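Ticket 9-300: Sorting cell does not tidy as quoted
Product: Pulero bench arm, Vurkudach software
Opened: Mon 2 January
Status: Open, waiting on vendor
Priority: Normal (we had asked for High)

Problem as reported

We run a toy library and bought the Pulero on the promise that it would put returned blocks into color groups on the board before the morning shift. A person does this job in under a minute between other things. The arm was given 53 trial runs in September and we signed off on the results, which I now regret. Since the Pidora update it stops partway through most runs and reports "task complete."

Log

Entry 1. Restarted controller and arm. Same result.

Entry 2. Vendor asked whether the room lighting had changed. It has not. They asked again the next day.

Entry 3. Rolled back the Pidora update. The arm finished one run and stalled on the next. Vendor calls this "intermittent improvement." I have left their wording in.

Entry 4. Raised the speed limit to 80 percent at vendor's request. It now reaches the wrong answer sooner. Put the limit back.

Entry 5. Swapped the power supply for the spare from the Ortuño cell. No change, spare returned.

Entry 6. Vendor says our blocks are "nonstandard" because some are stars and hearts. The quote says "mixed shapes." Copy of the quote attached again.

Entry 7. Checked the board against the groups in the work order. Red is at lower left, the cylinder and the star touching. Green and yellow are together at upper right with a blue triangular block beside them. The blue cube is alone in the lower middle. Work order says blue goes with blue. Sent to vendor with the question of what "complete" means in their software.

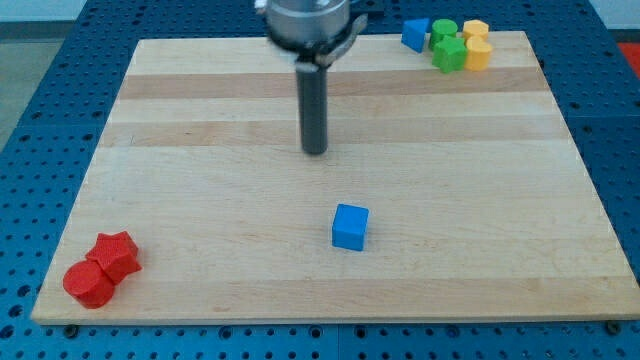
Entry 8. Vendor reply: the completion flag is set by a timer, and a check of the block positions is "on the roadmap." Asked for a date. None given.

Next step

Vendor to supply a build that checks the board before it closes a run. Until then staff sort by hand and the morning schedule stays as it was before the purchase. Please do not close this ticket on the strength of a demo video.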